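Sarahí Rosales learned to mend accordions because she could not afford to have her own fixed. She was a student then, playing at weddings on the weekends, and the instrument she had bought used from a family in Girnance had three reeds that would not sound.

"The man who looked at it wanted more than I had paid for it," she said. "So I took it home and opened it on my bed. I lost a pin in the blanket the first night and had to use a nail."

She has now been repairing accordions for 20 years, the last 11 of them in a rented shop behind the bakery on Barua Street. There is no sign. People find her through other players, or they hear someone running scales through the wall while they wait for bread.

Most of what comes in has been sitting in a closet. The leather on the valves curls, the wax that holds the reeds dries out and cracks, and the bellows start to smell. Rosales said the smell is the first thing she checks.

"Before I play a note I open the bellows and smell it. Mold is a different job from wax. If it's mold I tell them right away, and I keep it in the back room away from the others."

A full rewax takes her two to three weeks. The reed plates come out one block at a time, and each goes on a numbered board so that it returns to the place it came from. She scrapes off the old wax with a dull knife, cleans the wood, and pours new wax from a small pot with a bent spout. The wax is beeswax with some rosin in it. She would not give the amounts.

"Everybody has their mix," she said. "Mine is softer than what I was taught. Our winters are dry and the hard stuff cracks."

Tuning comes last and takes the most patience. She scratches a little metal off the tip of a reed to raise the note, or off the base to lower it, then puts the block back in and listens again. She tunes in the morning, when the bakery ovens are already off and the fans are quiet. By noon her ears are tired and she moves on to straps and bellows tape.

She charges by the job and writes the price down before she starts. A single stuck key is often done while the customer waits. The biggest job she has taken was a chromatic accordion from a dance band in Clostura that had been through a flood – 160 new valves, all cut by hand.

"I told them not to do it. I said buy another one. But it was the father's, and they wanted that one."

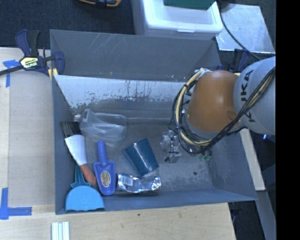
She has had two apprentices. The first moved away after a year and now fixes pianos. The second still comes in twice a week and does most of the bellows work, which Rosales said she never liked much.

"Folding the cardboard hurts my hands now. She's faster than me anyway, and her corners are cleaner."

Parts have become harder to get. She used to order reeds from a supplier in Rundeo, and when it closed she bought whatever was left on the shelves. They are in cookie tins under the bench, sorted by note. She also buys broken instruments for parts, though she tries to fix one or two each year for the music program at the middle school.

Asked what owners should do at home, she kept it short. Store it upright on its feet, the way it sits when you play. Leave it out of the car. Keep the straps closed so the bellows stay shut.

"And play it," she said. "Ten minutes, even badly. The leather needs to move."

Her own accordion, the one from Girnance, was on a shelf by the door with a towel over it. One of the bass buttons has been sticking since December. She said she would get to it after the school instruments were done.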